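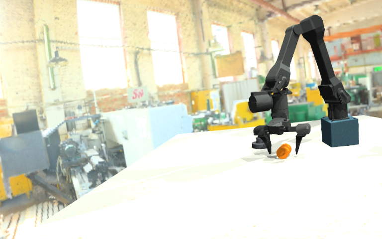 Slide 1. Simulated cell, workshop backdrop, orange part between the fingers.

Speaker notes: grasp planning on small parts, Coltus planner
Thư Võ, with material from Zakhar Stasiv. Slides as of April.

Slide 1 (leave up while people sit down)
Say who we are and what the talk covers: the planner, the contact model, and the scoring script. Hardware questions go to the end.
The part is the small orange one lying on its side on the white table, wider at one end than the other. All results in the first half use this part. The hall behind the table does nothing for the planner, which reads part pose and table height only. It matters for the camera-based pose estimator on slide 5.

Slide 2. Pipeline
Pose in, grasp candidates out, filter, trajectory, execute. Four processes, one message bus. Borbély is the bus layer; mention it once and move on.
The candidate generator runs open loop. It samples approach angles about the long axis of the part and throws away anything where a finger would pass below the table plane. Most rejects come from this check.
Point back at slide 1: fingertips close to the surface, part low between them. There is very little vertical room to work with.

Slide 3. Table clearance
The old filter treated each finger as a box. A tapered finger inside a box wastes space at the tip, so valid grasps were thrown out. The new filter uses a convex hull per finger, built once at load time.
Of 2685 candidates in the benchmark file, the box filter kept 56. Do not quote the hull figure from memory, Zakhar is rerunning it with the corrected wrist offset. Read it off the slide.
If asked about cost: hull checks are slower per candidate, but the generator is not the bottleneck. Trajectory optimisation is.

Slide 4. Contact model
The control loop runs at 1000 Hz, with physics at the same step. At lower rates the part jitters between the fingers on first contact and the force estimate is useless.
A part with a step in its diameter does not give two parallel contact lines. If the jaws close across the step, the rim takes the load and the part yaws. We penalise candidates that straddle the step. The penalty weight is set by hand. Admit this before somebody asks.
Friction is isotropic Coulomb. Torsional friction is off by default; there is a flag.

Slide 5. Pose estimation
Backdrop randomised over 6 environment maps, this workshop among them. Bright windows are the hard case for auto exposure: the table goes flat white and the part edge on the lit side gets soft. The estimator was trained with fixed exposure first, then with the exposure model switched on. Show the error plot for both.
Skip the network diagram if we are past twenty minutes.

Slide 6. Tooling
Grirkora records every run as a seed plus a config hash. Replay is deterministic on one machine and not across GPU generations. State this clearly, it was misquoted after the last talk.
Stident is the scorer. It reads the log and marks a grasp as held, slipped or missed. Held means the part is above the lift threshold at the end of the hold period. It has no opinion on orientation, so a badly yawed part still scores as held. Fix is in review.

Slide 7. Open items
Penalty weight from data instead of by hand.
Orientation term in the scorer.
Second part family, with threads. Mesh is ready, collision geometry is not.

Backup slides
B1 joint limits. B2 hull generation settings. B3 message timing under load, only if someone asks about latency.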